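Gripper stops and lost grips: frequently asked questions
Zaswood cell notes, revised 25 Nov 2018

What is the fault?
The arm stops partway through a bowl pick and reports a grip timeout. The brakes hold and the fingers stay where they are. The Fevix log lists 22 of these stops since September, out of 1,413 picks.

Is it dangerous?
Not while the arm is stopped. The risk is in the restart. If the timeout is cleared from the screen, the gripper may finish its last command without warning. Press the emergency stop before you reach onto the table.

What causes it?
We have two suspects. One is a worn connector on the gripper cable, which drops the signal when the wrist turns. The other is a finger touching the rim early, so that the force limit trips. In 19 of the stops the wrist angle was past the point where the cable goes tight – that favours the connector.

Where should the fingers be during a pick?
One inside the bowl, one outside, with the rim between them.

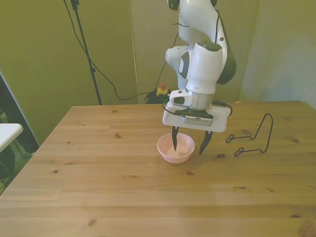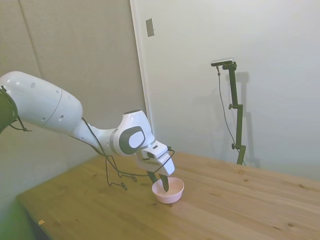 One finger in the bowl, from two viewpoints.

Does slowing the arm help?
Aivar Juška reports that halving the wrist speed made no difference on the Dititz unit, and that the stops ended only when the connector was replaced. He adds that the old one had passed a continuity test at rest, so he would not trust that test unless the wrist is moving.

Can I keep running after a stop?
Once, if the cable moves freely and the log shows no force alarm. After a second stop within 10 picks, lock out the cell and tell Wilfredo Lagman.

Do I need to recalibrate?
Only if the fingers were moved by hand or the bowl was pulled out from between them.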